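Temari Kitchen: simulated refrigerator episodes for comparing grippers and controllers

Maintainers: Sibel Erdem, Orhun Sarıgül
Review and labels: Canan Türkmen, Selim Karabulut
Version: 0.4 (January)

Overview

Temari Kitchen is a set of simulated episodes in which one arm works at a two-door kitchen refrigerator. We made it to compare two controllers, Jotine and Yaman, on the same doors, handles and shelves. It holds 1,268 episodes. Everything in it is rendered; there is no real-world footage, and no episode was replayed on hardware before release.

The set is meant for people who want to look at how a controller approaches a handle, keeps contact while a door swings, and moves inside a tight compartment afterward. It is too narrow to train a general kitchen policy on, and we do not suggest using it that way.

Tasks

open_left: grip the left door handle and swing the door past the success angle.
open_right: the same for the right door. The left door may start open or closed.
reach_in: with the left door open, move the gripper into the compartment without touching a shelf edge.
pick_item: pick a food item from a shelf and bring it outside the compartment.

The doors are driven only by contact. There is no hidden attachment between gripper and handle, so a slip is a real slip in the physics log.
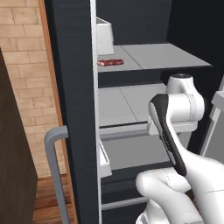

Arm and gripper at the open compartment, meat on the upper shelf.

Most failed reach_in episodes are the arm's fault more than the gripper's. The fingers clear the shelf and then an upper joint touches the door or the shelf lip. We log contacts per link for this reason. If you only read the gripper contacts you will overrate both controllers, and Yaman more than Jotine.

Grippers

Two gripper models are included. The config file calls them wide and narrow. Both are parallel-jaw and use the same mount, so the arm description does not change between them. Friction on the finger pads is the same for both. Nurhan Aksoy tuned the pad values on the handle tasks only — the pick_item numbers inherit them and have not been checked separately.

Controllers

Jotine is a joint-space controller with a compliance term added near contact. Yaman plans in Cartesian space and switches to a pulling mode when it detects a grip. Both receive the same target poses. Each run is capped at 2,000 control steps, after which it is marked as a timeout, whatever the door is doing at the time.

Cameras

Each episode has two fixed views. Camera positions are jittered a little between episodes, so do not assume a fixed extrinsic; read it from the episode header. In close views the handle can be partly hidden by the arm. We kept those episodes in.
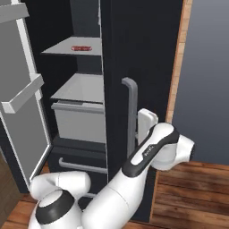 Gripper at the right door handle, left door open.

With the left door already open, open_right is harder than it looks in the task list. The arm has less room to its left, and Jotine sometimes swings its elbow into the open door while setting up the grip. These cases are labeled side_contact. Selim went through them by hand and corrected 35 labels the script had wrong.

Files

episodes/ has one folder per episode, with joint states, gripper width, door angles and contacts.
views/ has the rendered frames from both cameras.
config/ has the gripper, controller and scene settings.
splits/ has the lists used for our comparison.

Joint states are in radians and door angles are in degrees. We know this is awkward. Changing it would break the loading scripts people already have.

Splits

The comparison list has 1,000 episodes, with the two controllers paired on the same starting poses. The remaining episodes are unpaired and should be left out of any head-to-head result. They came from earlier runs on the Drengate machine, before the start poses were saved.

Known problems

Food items can sink slightly into a shelf in the first few steps. Skip the first ten steps if you use item poses.

The handle collision shape is simpler than the handle you see. At the bends, a finger may look as if it is touching when no contact is logged.

Timeouts and dropped grips share one failure code in version 0.3 and earlier. They are split in 0.4, but the old files were not regenerated.

Lighting barely changes between episodes. A vision model trained on this set alone will probably not carry over to other kitchens.

Contact

Send label corrections to Canan Türkmen with the episode number and the step where the problem starts. Questions about the controllers go to Orhun Sarıgül.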